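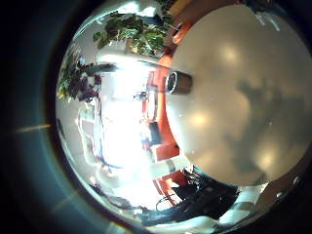

Data Collection Working Group
Minutes of the meeting held May 26, 2022

Chair: Efraín Chávez
Present: collection leads, labeling, hardware, and two people from the Kovard training team (by phone)
Apologies: none received

1. Minutes of the last meeting

Approved with one correction. Under item 4, "drawer task" should read "flower task." The drawer task has not been scheduled.

2. Collection status

The chair reported that the Gevia set now stands at 1237 accepted episodes. The target for the first training run is unchanged. Of the episodes turned down since the last meeting, most were refused for one of two reasons: the operator started moving before recording was on, or the episode ended with the gripper still closed on the object. Both can be seen in the first or last second of the recording, so labeling will check those parts first and only watch the rest if they pass.

Pick-and-place with hard objects is ahead of plan. Soft and thin objects are behind. The group agreed to stop taking hard-object episodes for now and put the hours into stems, cloth and bags.

3. Flower task

There was a long discussion of this one. The instruction text given to operators currently reads "move the flowers." Kovard said this is too loose for the language side of the model and asked for the object and the destination to be named each time. Labeling would like no more than 16 wordings in total, so that they can be picked from a list. Agreed. Efraín will draft the list and send it out for comments.

Hardware asked that operators keep hold of the lower stem and leave the petals alone. One operator has been taking hold near the blooms for a better view from the wrist. The grip is stable but it teaches the model the wrong place to grasp. Those episodes stay in storage with a tag and do not go into training.

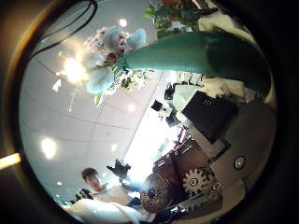

Item 3: Wrist view with the teal stem or vase and the flowers, ceiling lights behind.

On lighting, the wrist camera often ends up pointing at the ceiling or toward the windows, and bright areas go to plain white. Kovard does not want these episodes removed. The model will meet the same light when it runs, and they would sooner have it in the data. They did ask for exposure to be locked at the start of each episode and not left on automatic. Hardware will test this on one arm before changing the rest.

Background was also raised. Labeling asked if the room should be cleared for collection. The group's view was no -- plants, shelves and people going about their work can stay. People who may come into view have to have signed the consent form. Efraín keeps the signed copies.

4. Recording software

The new Nurix build drops frames when both wrist streams are saved at full rate. The fault shows up after 540 seconds of continuous recording and has been repeated on two machines. Until there is a fix, operators are to stop and restart the recorder between batches. Restarting between single episodes is not needed.

Someone asked if the time stamps are still good in the episodes already saved. Hardware believes they are but has not checked. To be checked before the next upload.

5. Cables and mounts

The cable tie-down on the left arm has worked loose twice. A longer strain relief is on order from Cuadros, delivery expected in June. Operators should look at the tie-down at the start of a shift and report it if it moves. Please do not tape it. Tape left glue on the mount last time and cleaning it took most of a morning.

6. Operator training

New operators now do nearly 200 practice episodes before their work is accepted. Two leads thought this was too many and that quality levels off well before then. Labeling disagreed and said the late practice episodes are where people stop pausing in mid-air. No decision. Labeling will bring the acceptance rate by episode number to the next meeting so the group can look at it.

7. Actions

Efraín Chávez -- draft list of instruction wordings for the flower task
Efraín Chávez -- confirm consent forms for everyone who works in the collection room
Hardware -- locked exposure test on one arm
Hardware -- check time stamps on saved episodes
Labeling -- tag the near-bloom grasps and move them out of the training set
Labeling -- acceptance rate by practice episode
Kovard -- send the format they want for object and destination names

8. Any other business

The charger in the second bay is to stay plugged in overnight.

Next meeting in June, date to be sent by email.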